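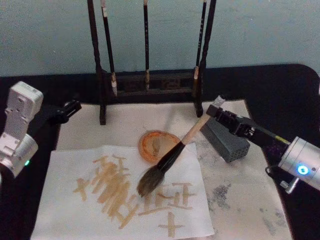 Brush rack and felt mat, calligraphy table.

Sendley Community Arts Program
Progress report to the funder, second reporting period
Prepared by Malsha Kanagaratnam, program coordinator

1. Status

The program is on schedule against the revised work plan. Expenditure to the end of July is within the approved budget, with one variance described in section 4. Two deliverables remain open: the evening enrolment target and the written catalogue of teaching materials.

2. Activity in the period

Weekly classes ran in calligraphy, bookbinding and relief printing. Combined attendance was 3876 participant hours, counted from the sign-in sheets and checked against the booking system. Where the two records differed, the lower figure was used. Calligraphy had the steadiest attendance. Bookbinding dropped off midway through the term and recovered once the start time moved to 6:30 pm.

The Saturday session was split into a beginners' group and a continuing group. The tutors had asked for this in the previous period. Enrolment in the continuing group is capped at the number of table places, and a waiting list has been opened.

Dušan Machala completed the safety review of the printing area. His review called for a guard on the board cutter, a revised solvent storage procedure and clearer labelling of the waste bins. The guard is fitted and the labels are up. The storage procedure is in draft and will be attached to the next report.

3. Participation

Of the participants who returned the end-of-term form, 46 per cent had not taken an organized arts class before. The form was shortened this term and the return rate improved, so the result should not be compared directly with the last one. Travel time was the most common reason given for missed classes. The Hakala bus connection remains poor after 9 pm, and we have written to the transit office asking for the current timetable to be reviewed.

4. Budget

Paper and consumables came in over the forecast by about $2000. Most of the difference is in printing paper, ordered from Cemico after our usual line was discontinued. The overrun has been covered from the equipment line, where the second-hand nipping press cost less than quoted. No additional funding is requested.

Tutor fees, rent and insurance are as forecast. The Dilum Hall lease has been renewed on the same terms — the landlord has, however, given notice that the heating will be off for maintenance at some point before winter. Dates are not confirmed.

5. Next period

Evening enrolment will reopen with a later cut-off date. The catalogue of teaching materials will be finished by the tutors and edited in-house. A colour proof of the student booklet is due from the printer and will be forwarded on receipt.

Questions about the figures in sections 2 and 4 should be directed to the program office.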